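検索 サイト内を検索 検索語を入力

発表者ノート 双腕セルの導入計画と予算の立て方

スライド1 表題

発表時間は質疑を入れて40分。配布資料は見積の比較表だけなので、数字の話に入る前に全員の手元にあるか確認する。

自己紹介は短く。ナルテン社の設備計画を担当していること、現場の出身で調達は後から覚えたこと、この二点だけ話す。今日の話は性能の比較を目的にしていない。買う前に何を決め、何にいくら取っておくかを扱う。

スライド2 対象の作業

袋と野菜の扱い。レールに二本のアームを載せ、緑のかごと透明な袋を使う。

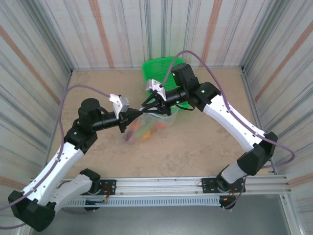
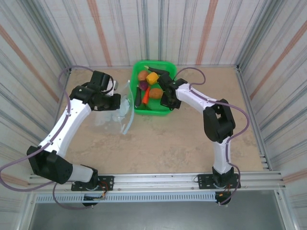

当社の場合、出発点は青果の小分け作業だった。人手で回っている工程で、急いで置き換える理由があったわけではない。三年先の設備更新に間に合うよう、小さいセルを一つ買って費用の出方を知っておきたい、というのが最初の稟議の趣旨である。

ここで聞き手に一度たずねる。双腕の設備を見積まで取ったことがある人は手を挙げてもらう。半数を超えたらスライド4は軽く流してよい。

スライド3 なぜ双腕で計画したか

単腕で済むなら単腕のほうが安い。最初にそう言う。

袋は形が決まらない。口を開いた状態に保つ仕事と、物を入れる仕事が同時に要る。単腕で組む場合は袋を保持する治具が必要で、袋の寸法が変わるたびに治具も変わる。当社は袋の規格が六種類あり、治具を六つ設計して保管するという案も見積に入れた。治具の設計費と段取り替えの時間を足すと、単腕案の優位はかなり縮んだ。

ただし、これは当社の品種数での話である。袋が一種類なら結論は逆になる可能性が高い。質疑で必ず聞かれるので、先に言っておく。

スライド4 見積の取り方

三社から取った。モーンサイド、ハーバーコルン、アルカッハ。順番は見積の到着順で、評価の順ではない。

各社に同じ仕様書を送ったつもりだったが、戻ってきた見積は範囲がそろっていなかった。モーンサイドはアーム二本と制御装置まで。ハーバーコルンはレール、架台、据付まで含む。アルカッハは据付と教育が別紙で、別紙の有効期限だけが一か月短かった。

そのまま合計を並べると、モーンサイドが一番安く見える。範囲をそろえるのに二週間かかった。配布資料の表はそろえた後のものである。空欄は「含まない」の意味で、ゼロ円の意味ではない。ここは口頭で必ず補足する。

仕様書に最初から書いておくべきだった項目を読み上げる。

・レールと架台を含むかどうか
・把持部の予備の数
・ケーブルの交換単位と単価
・据付後の調整日数
・教育の人数と場所
・見積の有効期限

スライド5 予算の内訳

金額は万円単位、ナルテン社で承認された枠の数字である。業者ごとの単価は出さない。

本体一式が200。周辺が132。初年度の運用枠が175。

聞き手がまず引っかかるのは運用枠の大きさだと思う。本体に近い額を一年で使うのかと役員会でも言われた。内訳は、調整にあたる社員の工数、消耗品、把持部の作り直し、それに外部の技術支援。このうち工数が一番大きい。社内の人間の時間を予算に入れない会社も多いが、入れないと二年目の計画が立たない。

周辺には架台、レール、囲い、作業面の板、照明、配線の取り回しが入る。囲いは安いものでよいと当初は考えていた。安いもので足りるかどうかは、何を囲うかによる。人が近づく場所に置くなら安全の検討費を別に立てること。当社はこの検討費を周辺に紛れ込ませてしまい、途中で枠が足りなくなった。次の計画では独立した行にしている。

スライド6 ケーブルと消耗品

地味な話だが時間を取る。

アームに沿わせる配線は、動作範囲いっぱいに動かしたときの余長で長さが決まる。余長が足りなければ引っ張られ、長すぎれば作業面に垂れて邪魔になる。標準品の長さで合わないことがあり、当社は特注にした。特注品の納期は標準品より長いので、予備を本体と同時に発注しておく。後から一本だけ頼むと単価も上がる。

把持部の指先も消耗品として数える。袋の薄い素材をつまむ部分と、丸い物をつかむ部分では、減り方が違う。左右を同じ部品にそろえておくと予備の種類が減る。左右で役割を分けると予備は増えるが、作業ごとの調整は楽になる。当社は前者を選んだ。どちらを選んでもよいが、選んだ理由を稟議書に残しておくこと。担当が替わると必ず蒸し返される。

スライド7 練習用の品物

実物の野菜で調整を始めないほうがよい、という話。

実物は日ごとに大きさも硬さも変わるし、傷む。調整の初期には同じ品物を何度も使いたい。玩具の野菜で始めて、動作がまとまってから実物に移す計画にした。玩具の購入費は小さいので、調整期間の消耗品枠に入れれば足りる。

実物に移る時期は計画書に書く。書かないと玩具のまま期間が終わる。当社の計画書では、移行の判断日を調整期間の中間に置いた。

軽さと滑りやすさが実物と違う点は、業者との契約にも関わる。検収を玩具で行うのか実物で行うのか、契約前に決める。決めていなかったために、ある業者とは検収条件の文言だけで四回やり取りした。

スライド8 設置場所

床面積だけを測って終わりにしない。

アームの肘は外側に張り出す。見積書の図面にはアームをたたんだ姿勢しか載っていないことがあるので、動作中の最大の張り出しを業者に書いてもらう。左右の両側に必要である。

電源の口数、圧縮空気の有無、照明の向き、通路との距離。この四つは建屋側の予算になることが多い。設備の予算と建屋の予算で承認者が違う会社では、申請を同時に出す。当社では建屋側の承認が後になり、本体を倉庫に置いたまま待った。保管料は運用枠から出した。

スライド9 日程

承認から稼働までの日程は、業者の納期と社内の手続きを別の線で引く。

当社の線表では、3月に仕様を固め、見積の締切を翌月に置いた。締切の直後に比較の期間を二週間しか取っておらず、先ほど話した範囲合わせで使い切った。今なら一か月取る。

年度末に発注を寄せると業者の据付要員が足りなくなる。業者に空きを確認してから線表を引くこと。確認した相手の名前と日付を線表の余白に書いておくと、後でもめない。

スライド10 買う、借りる、待つ

三つの選択肢を同じ表で比べる。

買う場合は上の内訳のとおり。借りる場合は本体が月額になるが、周辺と工数は買う場合とほとんど変わらない。ここを見落とす人が多い。借りれば全部安くなるという前提で稟議を書くと、二か月目に説明を求められる。

待つ場合の費用も書く。現行の工程を続ける人件費と、設備更新の時期が近づくことで選択肢が狭まる分である。後者は金額にしにくいので、当社では文章で一段落書いた。数字を作るよりよい。

当社は買うほうを選んだ。決め手は把持部の改造で、借りた機器では改造の範囲が契約で限られる。改造しないと決まっている計画なら、借りるほうが向いている。

スライド11 ハイケ・リンデマンの指摘

計画の途中で、外部の助言者としてハイケ・リンデマンに書類を見てもらった。指摘は三点。

一点目、停止時の扱いが予算にない。止まったときに人が作業を引き継ぐなら、その人員と置き場を確保する費用がいる。

二点目、撤去の費用がない。試験的な設備ほど撤去の時期が早く来る。

三点目、成果の測り方が書かれていない。何を見て二台目を買うか決めるのか。当初の案は「良好であれば増設」と書いてあるだけだった。

三点とも計画書に反映した。二点目については総務から、買う前に捨てる話をするのかと言われたが、行は残した。

スライド12 二台目の判断

二台目を今の時点で約束しない。一台目の運用枠がどう使われたかを見て決める。

見る項目は、調整に使った工数、予備部品の消費、人が手を入れた回数、品種を切り替えるのにかかった時間。処理の速さは最後に見る。速さだけを先に報告すると、残りの項目を誰も読まない。

記録の様式は稼働前に作る。稼働後に作ると最初の一か月が抜ける。様式は紙一枚、記入は一日一回でよい。

スライド13 質疑の用意

想定される質問と答えの要点。

単腕ではだめか。品種数による。スライド3に戻る。

国や自治体の補助は使ったか。使っていない。申請の日程が合わなかった。

業者名を出してよいのか。三社とも了承済み。ただし単価は出さない約束なので、聞かれても答えない。

故障の頻度は。今日は予算の話なので、稼働記録の発表に回す。

既存のコンベヤにつなぐ予定は。一台目ではつながない。つなぐなら周辺の枠を組み直す必要がある。

時間が余ったら配布資料の二枚目、仕様書のひな形を開いてもらう。足りなければスライド10を飛ばし、表だけ見てもらう。

片付けの前に、余った配布資料を回収する。

お問い合わせ ナルテン社 設備計画担当 © 2018 Nalten 無断転載を禁じます ページの先頭へ戻る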